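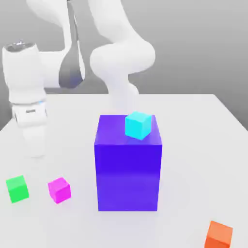 Dalasthorpe Robotics Club
Minutes of the February meeting, main room, 6.30 pm

Present: Pankaj Pant (chair), Rajkumari Tyagi, Bimla Goel, Ebuka Usman (minutes)
Apologies: Vandana Goel

1. Last minutes
Agreed, with one correction. The Kanell entry fee is per team, not per head.

2. Simulator project
Rajkumari reported on the cube task. The current layout has the tall purple box in the middle of the table, the cyan cube on top of it and the green, magenta and orange cubes down on the table. The junior group want the arm to pick up any cube by colour, including the one on the box.

She has run 300 attempts with the cubes in random places and 229 were good. Most of the misses were on cubes close to the foot of the box, where the planner refuses the move or takes the hand in at a poor angle. Ebuka asked if the box could be made smaller. Rajkumari would like to keep it the same size, as the Driltholm rules allow one tall obstacle and the other teams will be practising with theirs.

Pankaj said the colours are too easy under the plain lighting and the juniors should try it with dimmer light before Easter. Agreed.

Bimla asked for the scene files to go in the shared folder with a name people can recognise - there are four called "table_new" at present.
Action: Rajkumari to tidy the folder. Ebuka to add the lighting setting.

3. Driltholm competition
Entry is for two teams, juniors and seniors. Each run is limited to 90 seconds in the simulator. The seniors' script is still going over this when it has to reach past the box. Ebuka will cut the waiting time between moves and report back.
Action: Bimla to send in both forms.

4. Money
Balance is £1,350. Bimla proposed paying for a second-hand graphics card out of this. Pankaj wanted to see prices first. Held over to next meeting.
Action: Vandana to be asked for three quotes.

5. Any other business
The key to the store cupboard is still missing. Pankaj will ask the school office for a spare.

Meeting closed at 7.40 pm.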